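# Tendlow Wool & Fabric Wash

We've been making this wash for years and I still get excited when a fresh batch is ready! It's a gentle liquid soap for sweaters, sheets and everyday clothes, with a light cedar smell that fades as things dry.

A small capful does a sink of hand washing. For a full machine load, use 2 capfuls and pick the coolest cycle you've got.
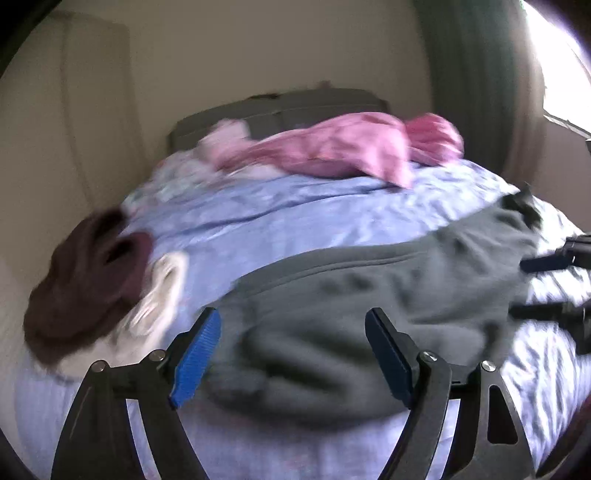 Arlindo Evangelista worked out the recipe on his own kitchen stove, and we haven't changed it much – a little less scent, a little more slip, so it rinses out in one go. Hard water is fine too.

**Size:** 13 oz bottle, 86 oz refill jug
**Scent:** cedar, or none at all
**Good for:** wool, cotton, linen, most blends
**Skip it for:** leather and anything marked dry clean only
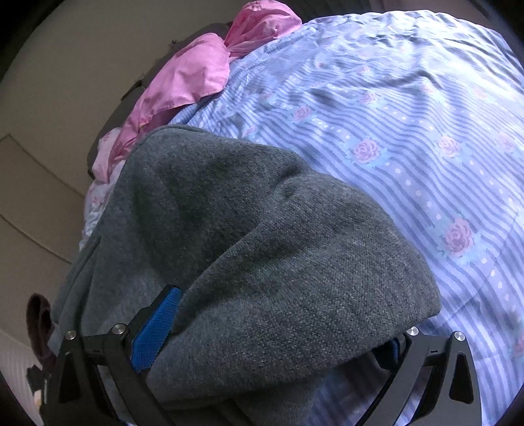 For knits, let them soak ten minutes, press the water out in a towel and dry them flat. Please don't wring! Mabli Lougher wrote to us in December about a cardigan she's washed this way for six winters, and we loved that letter.

Refill jugs ship without a pump, so hang on to your old one. The Queiroz pump fits both sizes.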